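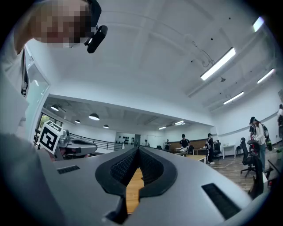
Girel Canvass & Poll Kit, for local campaigns, ballot question groups and town clerks who need people badged and out the door. One case, everything in it, no setup worth talking about. Covers a crew of up to 18. Badges are the part everybody asks about so, quickly: clear sleeve, blank card, lanyard. The lanyard is thin and dark, same general idea as the one hanging down the light shirt in the photo, and worn long like that the badge sits low enough to read when somebody opens a door. No logos, no party colors. If you want a party color, buy ribbon.

What's in the case

18 badge sleeves with lanyards
24 clipboards, letter size, low clip
Walk list folders, one per clipboard
Pencils and a sharpener (pens quit in the cold, we stopped packing them)
2 rolls of square labels
3 countertop signs: CHECK IN, LINE STARTS HERE, and one blank
Return envelope for petition sheets
Sign-out log, paper

Yes there are more clipboards than badges. Clipboards get left on porches.

Sizes and such

Case closes flat and fits behind a car seat. Two latches, one handle, no wheels. We tried wheels on the old Pratum kit and they were the first thing to break. Pratum inserts still fit this case, just take out the divider. Parsa folders fit too but stick up a little so the lid needs a push.
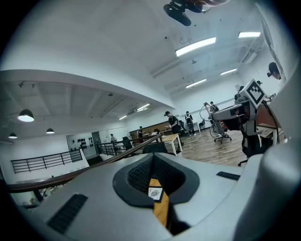
Labels go on folders, sign-out gear, the box of door hangers, anything that needs to come back to the office after the weekend. Stick them on a clean flat spot and press hard from the middle. Ours are plain white squares, a bit bigger than the small white one with the black border and gray print on the piece of light wood in the picture, with room for a precinct number and a phone number. Tilted a little like that one is fine. Over a seam is not, corners lift. They peel off the clipboards clean. They do not peel off cardboard clean, so dont label anything borrowed.

Please read before ordering

Rules on what can be worn or carried near a polling place are different from state to state, and sometimes town to town. Ask your clerk. We can't tell you how far back from the door you have to stand and we get that call alot. Blank cards are blank for a reason: some places want a name, some want a committee name, some want both.

Petition sheets not included. Every state has its own form.

Ordering

Kits ship from our Skistitz warehouse. Order in August if you need it for a fall race, September gets ugly. Orders in by 3 p.m. go out the next working day. Clerks and school districts can pay by purchase order, campaigns pay up front, sorry, campaigns close their accounts and vanish.

Refills: badge sleeves, lanyards, label rolls, folders. Sold separately, same part names as the list up top. Countertop signs sold singly. The blank one takes dry erase marker, wipe it same day or it ghosts.

Returns

Unopened case, 24 days. Opened case, exchange only for broken or missing parts. Tell us what's missing by name and we mail it, no need to send the whole thing back. No returns the week after an election. We know what you're doing.

Also see: Girel Yard Sign Stakes, Girel Folding Table Skirt, Parsa Walk List Folder (while they last)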